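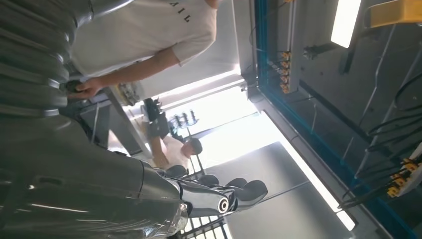

Ticket 3429
Site: Dernness, assembly and pack
Equipment: Kudano arm with four-finger hand, cell 2
Opened by: Rostam Farahani, shift lead
Assigned to: Farzad Mazandarani, controls
Priority: Medium
Status: Closed, with follow-up items

Summary
Arm stops mid-cycle and waits for an operator reset. Fault text on the pendant reads "grip confirm timeout." Happens on day shift and night shift. Parts are not dropped. The arm holds the part and sits there until somebody walks over and clears it.

Opened Saturday, August 8, 2026

Entry 1 -- R. Farahani
We had 17 stops on this shift. Each one takes a minute or two to clear, but the person clearing it has to leave the bench and come back, and then find their place again. Before the arm went in, the two people at those benches did the loading by hand and worked at their own pace. Now they do the fine fitting and the inspection, and they are also the ones who get up when it faults. That second part was not in the plan we showed them in January.

I don't want this handled as an operator problem. They are clearing it right. Please look at the hand or the settings.

Entry 2 -- F. Mazandarani
Pulled the fault history. Same code every time. The controller tells the hand to close, waits for all four fingers to report contact, and gives up if one is late. The late one is finger 4 in nearly every record. Two records show finger 3.

Questions for Rostam:
Did the part change?
Did anyone adjust the air or the grip force?
Is it worse at the start of a shift?

Entry 3 -- R. Farahani
Part number is the same. The supplier (Bagheri) started shipping them in a different tray, and the operators say the parts sit a little lower in it. No one has touched the grip force. Yes, worse for the first hour.

Also, the operators have started standing closer to the cell so they can get to the reset sooner. I asked them to stop and go back to their benches. They said fine, but then the count gets missed and they hear about it. I told them they won't hear about it from me while this ticket is open.

Entry 4 -- F. Mazandarani
On site. Locked out the cell before going in. Checks done:

Finger pads: cleaned all four. Finger 4 had a film on it. Wiped with the approved cleaner, let dry. No tears.
Finger 4 travel: moves freely by hand, no binding.
Arm cable clamps: one was loose. Tightened it.
Connectors at the panel: reseated the hand signal connector. It was seated, but not latched.
Terminal screws: checked for torque, all OK.

Put back in service at low speed for one hour, then full speed. Leaving the ticket open for a full day.

Entry 5 -- R. Farahani
Better. Went down to four stops on day shift, five on night shift. Still all finger 4. Operators noticed the difference right away.

One of them asked if she could do the pad wipe herself at the start of shift, because she is there before maintenance comes in. I said I would ask. What would she need?

Entry 6 -- F. Mazandarani
She needs lockout training for the cell and a short walk-through from me. The wipe takes a couple of minutes. I would like the operators to have this. They look at the hand all day and will see a worn pad before I do.

Two conditions. It goes on the job sheet as a paid task with time set aside, and whoever does it signs the log. If it's squeezed in before the bell, it will get skipped by the second week and I will be back here.

Entry 7 -- R. Farahani
Agreed on both. I changed the start-up sheet so the first ten minutes are for the cell check. Planning asked whether the daily target drops. Told them yes, a little, and that we were losing more than that to resets.

Entry 8 -- F. Mazandarani
Looked at the remaining stops. The operators were right about the tray. Parts sit lower in the new one, so the hand closes near the top edge and the outside finger makes contact late. Measured the difference and entered a new pick height in the recipe. Old recipe saved under the old tray name in case we get mixed stock.

Steps, for whoever needs this next:
1. Stop the cell at the end of a cycle. Do not stop it while the hand is holding a part.
2. Load the recipe for the tray that is on the stand. Tray name is on the Bagheri label.
3. Run three parts at low speed and watch the finger 4 light on the pendant.
4. If the light comes on late, stop and call controls. Do not raise the grip force to make up for it.
5. Go to full speed.

I also looked at the timeout value. It is set at 2000 ms, and I left it alone. A longer timeout would hide the fault and the arm would be slower on every bad pick.

Entry 9 -- R. Farahani
Ran both shifts with the new recipe. No grip stops on days. One on nights, traced to an old tray run with the new recipe. The night operator found it herself and switched it.

Entry 10 -- R. Farahani
Spoke with all four operators on the cell, two per shift. Notes so they don't get lost:

They want the fault message in normal words. "Grip confirm timeout" meant nothing to them, and for the first weeks they thought they had done something wrong.
They want to be told when a supplier changes packaging. So do I.
One of them misses the loading work. He says the fitting is harder on his eyes over a full shift. I'm setting up a swap with the Domimov line every two hours and will see how it goes.
None of them asked for the arm to be taken out.

Entry 11 -- F. Mazandarani
Message text changed on the pendant. It now reads "Finger did not touch part in time -- check tray and pads," followed by the finger number. Lockout training done for all four operators, sign-off sheets in the cell binder.

Open items moved to ticket 39 on the improvement list:
Packaging change notice from purchasing to shift leads.
Tray sensor so the recipe picks itself -- needs a quote.
Spare pad set for the hand, kept at the cell.

Closing this one. Reopen if grip stops go above two in a shift.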